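Textiles and Household Care
Handout 6: Folding and Storing Waffle-Weave Towels

Read this before the practical session. Bring it with you, along with the fabric swatches from Handout 5. The written part of the unit is due 24/05/2019.

Waffle weave behaves differently from terry, and most folding problems come from treating the two the same way. Look at the surface texture and at how the cloth bends where it is not lying flat.
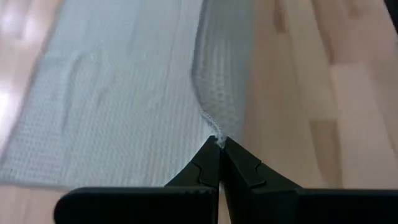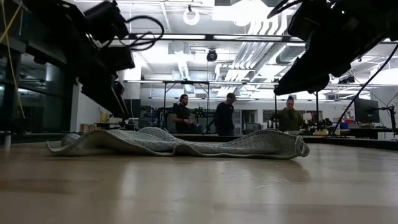

1. Structure of the cloth

A waffle weave has raised threads around small sunken cells. The threads along the ridges float over several others before they are tied down, and this gives the cloth its depth. A cotton waffle towel can take up a good deal of water for its weight and dries faster than terry of the same size. It also shrinks more. The Semeniuk towels used in this course measure 80 cm across when new and should be measured again after the first wash. Write both numbers on your record sheet.

2. Flattening

Start on a clear, smooth surface. Find two neighboring corners before you do anything else. If the towel is in a heap, lift one corner and follow the hem with your other hand until you reach the next one. Do not pull from the middle. The cells stretch on the diagonal and the towel ends up longer on one side.

Lay the towel down with the hem facing you. Smooth from the center toward the edges with a flat hand. Small creases will stay in the cloth and can be ignored. A rolled edge has to be opened out first, or it will make a lump in every layer above it.

3. Folding

Bring the far edge to the near edge and match the corners. Fold in half again from left to right. For narrow shelves, fold the result in thirds. Press down lightly between folds. Heavy pressing flattens the cells and gains you very little height.

4. Storage

Stack with the folded edge facing out. Zovden shelf units have a fixed spacing, so check the height of one folded towel before deciding how many go in a stack. Leave a gap at the top for air. Towels that are even slightly damp go back on the rail.

5. Record sheet

Fill in the Skatent sheet for each towel: item number, size before and after washing, fold used, folded height in millimeters. The sample line on the sheet is for item 113. Leave it as it is and begin on the next row.

Reading for next time: the Cevudton booklet on drying and line space, first section only.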